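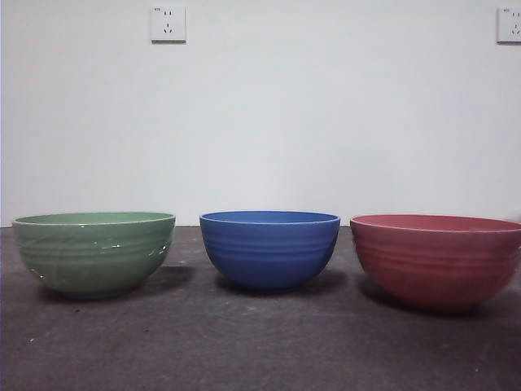 Three bowls in green, blue and red. Everyday tableware is the most frequently requested category at the Stimley lending library.

The shared cupboard

When the last of the neighbourhood hardware shops in Stimley closed its doors, the building stood vacant for two winters. It is now occupied by a household lending library, one of a growing number of such services in mid-sized Canadian towns, and on most mornings there is a short queue at the counter before it opens at nine.

The principle is familiar from the public library. Members pay an annual fee, borrow what they require for a fixed period and return it clean. The collection at Stimley comprises 551 catalogued lots, from stepladders and carpet cleaners to preserving pans, folding chairs and full sets of dishes for a family gathering. A lot may be a single object or a crate of many. Tools were expected to account for the greater part of lending when the service was planned. In practice, kitchen and table goods have overtaken them in every month except October, when residents turn their attention to eavestroughs and garden beds.

The pattern has surprised those who study the sharing economy, much of whose literature is concerned with power drills. The drill has long served as the standard illustration of an object that is owned widely and used seldom. Dishes present a different case. Most households use them daily and own enough for their own needs. What they lack is the capacity to serve a larger number of people on a few occasions each year, and the cupboard space to store that capacity in between.

Housing has a good deal to do with this. The older streets of Stimley are lined with storey-and-a-half houses whose pantries and cold rooms were built for large families and long winters. The apartment buildings near the station, where much of the recent growth has occurred, offer perhaps one upper cabinet for dishes and another for everything else. A resident moving from the former to the latter must dispose of a substantial part of a household's goods, and the library has become one of the places to which those goods are brought.

Donation, however, is also the source of the library's most persistent difficulty. Offers greatly exceed the space available. Under the current collections policy, tableware is accepted only in matched sets or in plain colours that can be combined with existing stock, and it must be free of chips and crazing. Glazed ware of uncertain age is declined for food use, as older glazes may contain lead. Crystal is declined altogether. Families who arrive with a grandmother's china are sometimes disappointed to learn that gilt-edged plates, which cannot be placed in a commercial dishwasher, are of little use to a lending service.

A conversation at the intake desk can be delicate. Staff are trained to discuss the condition of an object without discussing its value, and to provide a printed list of other destinations in the county. The policy was revised after its first year to permit donors to attach a short written history to an item, kept in the catalogue entry for as long as the item remains in circulation. It is a modest provision, but it has been well received. One soup tureen carries the record of every Christmas dinner at which it appeared between its purchase and its retirement.

Cleaning and inspection account for a larger share of the operating budget than any other activity. Each returned crate is unpacked, counted against its card, washed at high temperature and left to air on racks before being released to the next borrower. The process takes a minimum of one working day, which limits how often a popular set can circulate. During the summer wedding season, reservations for the largest dinner services must be made 21 days in advance.

Breakage is lower than was forecast. The library sets no charge for a first broken item and replaces it from reserve stock, on the view that a punitive schedule would discourage the families most likely to benefit. Borrowers are asked only to report the loss and to return the pieces where it is safe to do so. Some 70 replacements were made in the most recent operating year, a majority of them drinking glasses.

The design of the catalogue has received careful attention. Early entries followed the conventions of a museum register, with fields for material, maker and dimensions, and members found them difficult to search. The catalogue was then rebuilt on Flernorex, an open inventory system first developed for school music departments, and reorganized by occasion. A member may now search for a birthday, a reception following a funeral, or a community breakfast, and be shown suitable combinations of lots. Colour was added as a search term at the request of members, and is now used more often than size.

Stimley's experience has drawn interest from elsewhere. The Sukument Centre for Household Studies, which has followed the service since its opening, recently completed a comparison with four other towns. Its report cautions against treating lending libraries as a simple substitute for purchase. Many members continued to buy household goods at much the same rate as before. The more pronounced change was in what they kept. Members were considerably more willing to part with rarely used items once they were confident that an equivalent could be borrowed within walking distance.

The report also raises the matter of access. Membership is concentrated among residents who live close to the main street and who own a vehicle - a crate of dinner plates is not readily carried on a bus. In response, the Hartono Foundation has provided funding for a delivery van, which makes a circuit of the outlying townships on alternate weeks and leaves crates at schools, curling clubs and church halls for collection. Demand from these stops has already required the purchase of additional folding tables, and a further grant application for refrigerated food boxes is under review.

Questions of finance remain. Annual fees cover less than half of the library's costs, and the lease on the former hardware shop is subsidized by the municipality under an agreement that will be reconsidered in 5 years. Council has indicated that it will look for evidence of reduced waste at the county transfer station, a measure that the library's management regards as poorly suited to the purpose. Household goods leave the waste stream for many reasons, and the contribution of a single service is difficult to isolate. An alternative proposal would assess the number of gatherings supported, using the occasion already recorded with each loan.

The library is meanwhile preparing for its second expansion. The rear storeroom, where nails and paint were formerly kept, is to be fitted with shelving for baking equipment and large roasting pans. Members have been invited to submit requests at the counter. The list so far includes a fish kettle, several canning racks, a waffle iron suitable for a crowd, and more bowls.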